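Old dryer, new vent run: how long is too long?
Home Repair > Laundry and Appliances
Page 1 of 1

kgorecki
We moved the laundry from the basement to a closet off the upstairs hall and the dryer now takes two cycles for towels. Same machine, same settings. The installer ran rigid metal duct through the attic and out the gable end with three elbows. He says the dryer is old and I should replace it. Quotes so far are 1,278 for a Peketti and more for anything else. Before I spend that, could it be the duct?
Krystyna Górecki

millrace_dan
It's the duct. It dried fine in the basement, you moved it, and now it doesn't. Look up the maximum run in the dryer manual and take off the allowance for each elbow. The manual gives you both numbers.

Tamsin Bolger
I wouldn't rule out the dryer yet. Moving one down the stairs, or up in your case, can knock the drum seal out of place. Pull the duct off the back and run a short load with the window open, if it's electric. If it's gas, don't do this. If towels dry in one cycle that way, you have your answer.

kgorecki
Electric. I'll try it tonight.

oldhouse_pete
Is the attic part insulated? Uninsulated metal in a cold attic collects water on the inside, and lint sticks to it. I had a low spot that held a cup of water every winter.

millrace_dan
Condensation matters in January. She's asking in April.

oldhouse_pete
It was cold here until last week. Still worth a look while she's up there.

kgorecki
Ran it with the duct off. Towels were dry in one cycle. Manual says to subtract five feet per elbow, and with three of them I'm well over the limit. The attic section has no insulation either.

Tamsin Bolger
Then I was wrong about the seal. Can you go out through the roof or a nearer wall?

kgorecki
The closet backs onto an outside wall on the north side. The installer said he avoided it so the hood wouldn't show from the street. I don't care about that. He wants 163 to come back and patch the gable, plus labor for the new hole.

jb_vents
I'd push back on the 163. He put in a run longer than the manual allows, so closing it up should be on him. Don't let him put a screen on the new hood. It'll clog with lint.

millrace_dan
Agree on the screen. Disagree on the patch. She may have signed off on the route, and we haven't seen the paperwork.

kgorecki
I signed a one-page estimate that says "vent to exterior" and nothing about where. I'll call him in the morning and ask him to split it. The new dryer can wait either way.

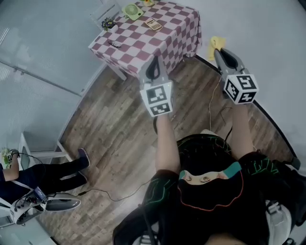

I'll also ask him to leave enough slack behind the machine that I can pull it out and clean the duct myself.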